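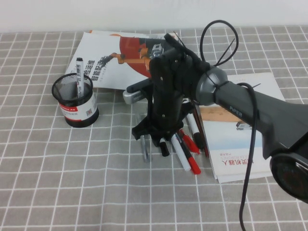
Checked tablecloth

A checked tablecloth is a cloth for the table whose surface is divided into squares, either by bands of color woven into the fabric or by thin lines printed on top of it. It has been a friend of kitchens, porches and picnic grounds for a very long time, and people tend to feel fondly toward it even when they couldn't say which kind they grew up with.

Woven and printed

In a woven check the pattern shows on both sides, and the cloth can be turned over when company comes unexpectedly. A printed grid usually sits on one side only, often in pale lines on a plain ground, and it does show up every ripple when the cloth isn't pulled quite flat. 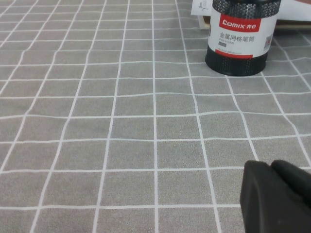
The Granska household guide takes the view that a printed cloth should be ironed on the back, with a towel laid underneath, and that a crease left over winter may need two pressings.

Customs

In the town of Sumberg, families air their table linen in May, and the Walczak mill there once sold its checks in lengths for six diners. A cloth was expected to last for two generations, with a little mending along the hem (and a good deal of patience over gravy).

See also: Napkin; Oilcloth; Vurness linen

Last edited 2025-05-31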